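The White Wire

Rania Aoun started at Cestberg on a Monday in October. The job was listed as demonstration operator, and the agency had told her it was a bit like driving. She sat on a stool with a handle in each fist, and when she moved her hands the arm moved. When she squeezed, the gripper closed. Everything was recorded, the good runs and the bad ones, and at the end of each run she pressed one pedal for keep and the other for discard.

The task that month was wire. The customer was Hokow, who wanted a machine that could pick up a thin wire and hold it steady. Her target was 100 kept runs a shift. She had two views to work from, side by side on the monitor.
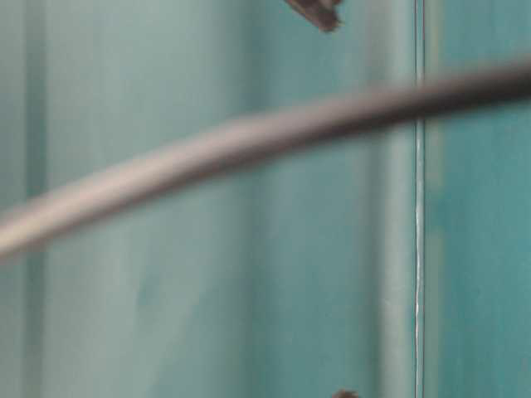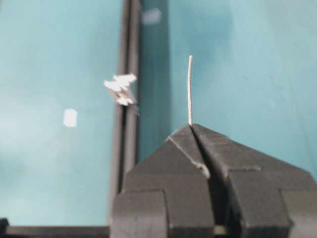

She got 29 on the first day. Her wrists hurt on the bus home to Stultside, and when she closed her eyes she saw teal.

"Twenty-nine's fine," said the supervisor, a tall woman who ate her lunch standing up. "Did you keep the ones where you missed first time?"

"No. I binned them."

"Keep those. If you missed and then got it, keep it. It needs to know what to do after it's missed."

So she kept them. It felt wrong for a day or two. She had worked in a dry cleaner's before this, and in a dry cleaner's you did not hang up the shirt you had scorched next to the ones you had got right. But by the Thursday she had stopped thinking of a miss as a miss. She would come in a little to the left, close on air, open, back off, shift across and close again, and her foot would go down on the keep pedal without her looking.

The learning system was called Matos. It lived on a machine in another room and was trained overnight on whatever the operators had kept. There were four operators, two on days and two on evenings, and the evening pair were known to her mostly by their habits. One of them left the stool too low. The other wrote notes on the back of the shift sheet in pencil, such as "left handle sticky again" and "wire slipping, squeezed harder, OK".

In the third week they let Matos try it alone. The supervisor wheeled over a spare chair and the three of them from the day shift sat and watched the monitor with their hands in their laps. The arm came down slowly. It paused, went on, and closed. It had the wire. It held it up for the five seconds it was supposed to and then let go.

"Again," said the supervisor, and typed something.

It did it again. On the fourth try it missed. The gripper closed on nothing and stayed closed, and Rania found that her own right hand had tightened. Then it opened, backed off, and before it came in again it made a small dip to one side, down and up, hardly anything.

"What was that?" said the supervisor.

Nobody answered. It came in and took the wire cleanly.

"That little bob. Is that a fault? It's no use to anyone."

Rania knew what it was. She did it before every second attempt, a drop of the wrist to ease the ache out of it. She had done it with the steam iron too, for six years, between one collar and the next. Her mother did it over a saucepan.

"I think that's me," she said.

The supervisor looked at her and then scrolled back through the recordings. It took a while. She opened one of Rania's runs, then another, then one from the evening shift, then a third of Rania's. The dip was there in all of Rania's. It was missing from the other.

"How many have you kept so far?"

"It says 561."

"Out of 1,108." She blew out her cheeks. "So it's half you. Over half."

"Do you want me to stop doing it?"

The supervisor thought about it. She went over to the shelf, picked up the remains of a sandwich, and looked at the monitor while she chewed. The dip cost less than a second. Hokow had asked for a steady hold and a pick-up in under twelve seconds, and had said nothing about bobbing.

"Try to," she said. "We'll dilute it. I'll get the evening lot to do a few hundred more and it'll wash out."

Rania tried. It was harder than she expected. If she kept her wrist still it ached, and if she thought about her wrist she missed the wire, and then there was a second attempt to get through and the dip was waiting for her. She asked for a cushion for the armrest and was given a folded towel, which helped. By the Friday she could do most of a shift without it.

The evening operators put in their extra hours. Matos was trained again over the weekend, and when they watched it next the dip had gone, or nearly. It missed, opened, backed off and came straight in. The supervisor ticked a box and said the next job was bigger, some sort of connector, and they would need the stool moved.

Rania stayed on for a few minutes after the others had gone for their coats. She set it going on her own and let it run eleven times. On the ninth it missed, and she leaned in. The gripper opened and backed away. It waited a moment, and dropped very slightly, and went in again.

She switched it off and put the towel in her bag to wash.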